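Bendton, May 11, 2019

Pravance Doubts the One-Wipe Table

Pravance today questioned the claim that a cloth and a spray bottle are all a shared table needs.

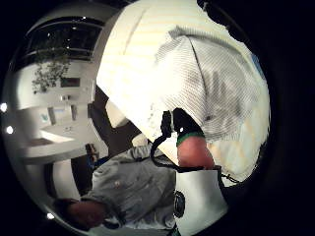 "I'll believe it in November," said Dumisani Mokgethi of Pravance. Its trial runs 60 days.

White tablecloths stay on throughout, creases and all. Folded gray cloths are allowed.

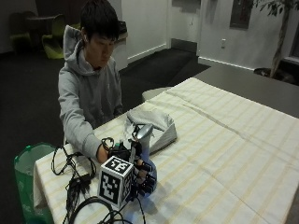
What Remains Unproven

Whether a spray bottle helps at all.

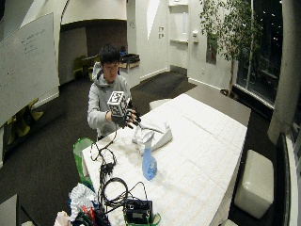
Photo: Pravance / Sila Thorlacius

Results will be released, flattering or otherwise.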